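Chapter 4
Measuring Length

How long is your stride? How wide is the creek behind the school? Length is the first thing most of us ever learn to measure, and it's a wonderful place to start, because you can do it almost anywhere! In this chapter we follow the old surveyors of Seltberg, who paced out their town in steps and ended up with 3 different widths for the same street.
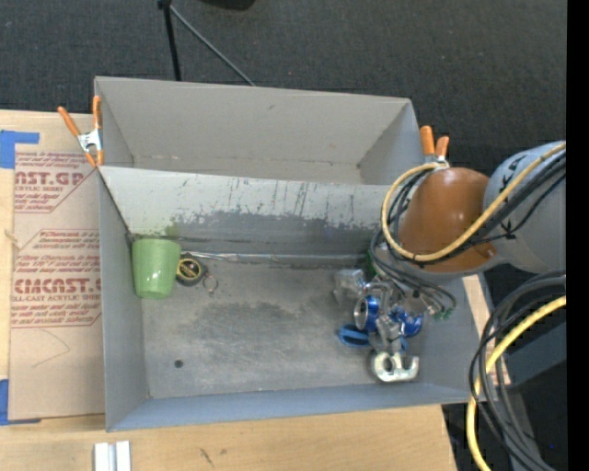
Steps, hands and feet all vary from person to person, so people agreed on standard units: the millimetre, centimetre, metre and kilometre. Choosing the right tool matters just as much. A tape measure like the black one beside the green cup will bend around a curve, and that's handy when you want the distance around a tree trunk. For a 200-metre running track, you'd want something longer (see Activity 4.1).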